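Write the wear limit down before the gripper is fitted

Most shops that run small manipulation cells have a rule for everything that can injure a person and almost none for the parts that touch the work. The emergency stop is tested on a schedule. The speed limit in shared space is posted on the wall. The finger pads are replaced when an operator thinks they look bad. I want to argue that this last practice should end, and that a pad should have a written limit, a test, and a record, like any other consumable that affects results.

I come to this from the test side. At Khunthong we handle household objects in tabletop cells: cups, bins, stands, bags, bottles. Over the winter we reviewed 456 logged grasp failures from 6 cells. The review was Nuanchan Limsakul's idea, and she expected to find planning errors. There were plenty of those. There was also a block of failures in which the plan was fine, the approach was fine, and the object slid out during the lift. When we sorted that block by pad age, the old pads dominated it. In 19 of the cases the log did not say which pads were fitted at all, and we had to drop them.

That last figure bothers me more than the others. A failure with no pad record cannot be assigned to anything. It goes into the general total and makes the planner look worse than it is.

The usual objection is that wear is obvious. An operator with experience can see a bad finger. I doubt this. The wear that people notice is on the outside edges, where a finger knocks against fixtures and picks up gray scuffs. Those marks are mostly cosmetic. The surface that does the work is the inner face, and a textured face can lose grip well before it loses its pattern. 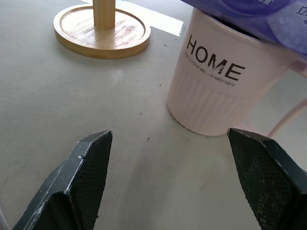
Theerawat Kaewmanee ran a simple pull test on pads from our own stock and asked three operators to rank the same pads by eye. The rankings did not agree with the gauge, and they did not agree with each other. One operator put a nearly new pair last because the rims were scratched. These were careful people doing what we had told them to do, which was to look.

So the test should be mechanical and it should be short. Ours takes less time than a tool change. The gripper closes on a reference block at a fixed command force, a spring gauge pulls the block straight out, and the value goes in the log. Below 18 newtons, the pair is replaced. That threshold belongs to our pads and our loads, and another shop should find its own. The procedure transfers; the number does not.

A second objection came from Nattawut Chuensuk, and it is better. He points out that a fixed limit throws away pads that would still be good for rough work, such as lifting a fluted bin that practically holds itself. This is true. A ribbed surface is forgiving in a way that a smooth one is not, and a thin bag over a rim is a separate problem again. But cells are reassigned, often in the middle of a shift, and pads go with them. If a shop wants two grades of pad, it should mark them as two grades and keep two limits. What it should not do is let a single unmarked pad drift from one grade to the other.

The table needs the same treatment. Smudges and specks on a white top are read by some vision systems as small objects or as edges, and glare can erase a real edge completely. We now wipe the surface at the start of each shift and take one reference exposure with the lights as they will be used. If the bright area has moved since the previous reference, the cell is held until someone finds out why. Paweena Suwannarat wanted this done hourly. I thought that was excessive and still do, though she has been right about lighting before.

I would put four items in any house standard for this kind of work. Every finger pair carries a serial number, and the controller refuses to start without it. Grip is measured at fitting and at a set interval – cycles are better than days. The limit is written before the pair goes into service, by someone other than the person who has to meet the throughput target. Retired pads are cut, so that they cannot return from the spares drawer.

The last item gets the most complaints. We adopted it in April, after a retired pair turned up on a working cell with its label peeled off. The complaints are about waste, and a pair of pads costs less than the time we spent tracing that one.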